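A novelist at her kitchen table

The author of Windamcombe would prefer that you not ask where Windamcombe is. She gets the question at every library talk, usually from a man who has brought a map.

"It's a river valley with one bus," she says. "I gave it a river so people would have something to fall in."

The novel, her second, follows three sisters who inherit a failing ferry and 15 years of unpaid bills. Her first, Isstead, sold 189 copies. She knows the figure because the publisher mailed it to her on a postcard.

"My mother bought 20 of those. She gave them out at Christmas and then she asked people what they thought. We lost a cousin over it."

Windamcombe took longer and went through more hands. Over 50 agents passed on it, one of them twice. The early drafts were told by the ferry.

"I was very attached to the ferry. It had opinions about the tide. My editor read four chapters and asked, quite gently, whether the boat could stop talking."

The boat stopped talking, and the middle sister took over. She is the best thing in the book: bossy, broke and a terrible liar, with a habit of reading other people's mail on the crossing. Did the author base her on anyone?

"Everybody in my family thinks it's somebody else in my family, so I'm leaving it there."

She writes from five in the morning until the neighbor's leaf blower starts up. In the fall this can mean a very short chapter. She doesn't outline, though she once bought a corkboard, and she reads every page aloud before she lets herself have breakfast. 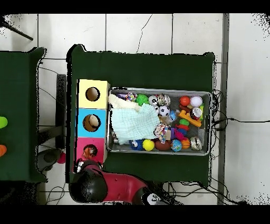

What comes next

A third novel, Drarstead, is due in December. She has the title and most of a funeral.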